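Astuces d'atelier : ce que le club de robotique m'a appris sur les tourillons (et ce que j'en garde)
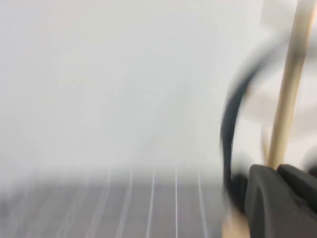 Le tourillon et la pince noire, en plein mouvement. Club de Linammont, juin.

Dernière mise à jour : juin

J'encadre l'atelier bois du club de Linammont et on m'a demandé des conseils pour les élèves qui préparent l'épreuve « manipulation » du concours Hekier. Je préviens : je ne crois pas beaucoup au robot qui bricole. Un gamin de 10 ans attrape une baguette sans réfléchir. La machine, elle, demande une baguette bien préparée, et c'est là que mes vieilles recettes servent à quelque chose.

Choisir le bois. Roulez le tourillon sur une vitre ou un plan de travail bien plat. S'il sautille, il est voilé, remettez-le en rayon. On m'a vanté un « redressage à la vapeur » trouvé sur un forum ; j'ai essayé, la baguette était de nouveau tordue le lendemain.

Couper. Boîte à onglets, scie à dents fines, un tour de ruban de masquage à l'endroit du trait. Sciez doucement sur la fin, c'est là que les fibres s'arrachent.

Poncer. Grain 80, dans le sens du fil, puis on s'arrête. Les élèves veulent toujours finir plus fin parce que c'est joli. Une baguette lisse comme un crayon glisse entre des doigts rigides comme entre des doigts mouillés. Cassez seulement l'arête des bouts, un chanfrein léger suffit.

Ni cire ni huile. L'équipe Agudelo avait huilé les siennes l'an dernier et a passé l'après-midi à les ramasser.

Les câbles. Un câble qui pend finit par accrocher la pièce. Bande velcro tous les 10 cm, avec assez de mou pour le débattement complet du bras. Faites le parcours entier à la main, moteur coupé, avant de vous réjouir.

L'éclairage. Deux lampes d'établi, une de chaque côté, plutôt qu'un plafonnier dans le dos. Les jeunes accusent vite le programme ; moi, je commence par déplacer la lampe.

La vitesse. Le groupe Prollov règle tout à fond « pour gagner du temps ». Descendez à 60 % et comparez le nombre de prises ratées sur 5 essais. J'attends encore qu'on me montre un cas où aller vite a rapporté des points – mais je veux bien voir.

Reste le rangement : les tourillons à plat, jamais debout contre le mur du local, surtout près du radiateur.

14 partages | 3 commentaires

bricoletout
Pour le voile, je garde les miens dans un tube PVC fermé. Aucun souci depuis deux hivers.

maman_de_deux
Le grain 80 laisse des échardes chez nous, on passe un coup de chiffon rêche après. Sinon merci pour l'astuce du ruban !

Tonio
Vous êtes dur avec les robots. Ma fille a appris à scier droit grâce à ce concours.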